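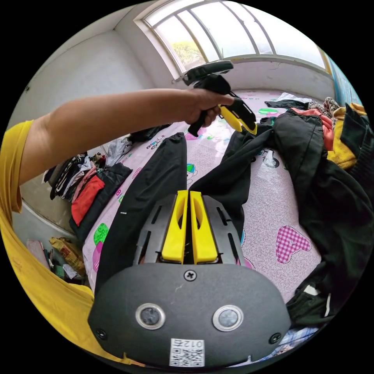
Teaching by hand: your questions

Do I need to know anything about robots?
No. If you can fold your trousers while holding a gripper in each hand, you know enough. If you can't, you will by Tuesday.

How does a Skosora session work?
You take a pair of hand-held grippers, do an ordinary household job with them, and the Vadell software turns the recordings into movements an arm can copy. Laundry is the most popular job, which says something about how people feel about laundry. Our clothes-folding set now has 3,508 recordings in it.

Why can't I just use my hands?
The robot hasn't got any. It has two yellow fingers per side, so you get the same. Picking up a black garment by squeezing it between them takes patience at first. Thumbs are missed by everyone.

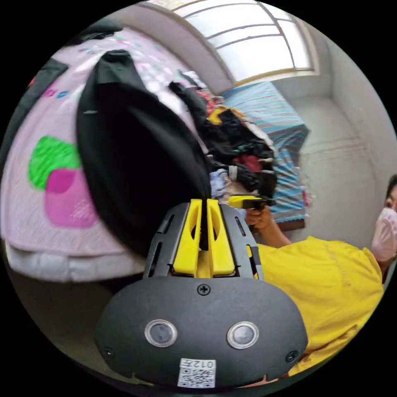
What if I drop something?
Pick it up again with the gripper and carry on. Recoveries are useful, and we keep them. Please don't sneak in a spare finger — the arm will try to learn that too, and it will fail.

How long is a session?
Most people stop at 100 folds. You may stop sooner. The longest run so far is 314, and we did ask if everything was all right at home.

Should I use remote control instead?
For heavy or hot things, yes. Our Frade kit lets you steer the arm from a chair, with a slight delay that makes buttering toast an emotional event. For cloth, hand-held is quicker.

Can I bring my own washing?
Yes, up to 6 kilos, clean. It goes home folded, to a standard we don't guarantee.

Where do I sign up?
Through the Mukavmont booking page. New places open in September.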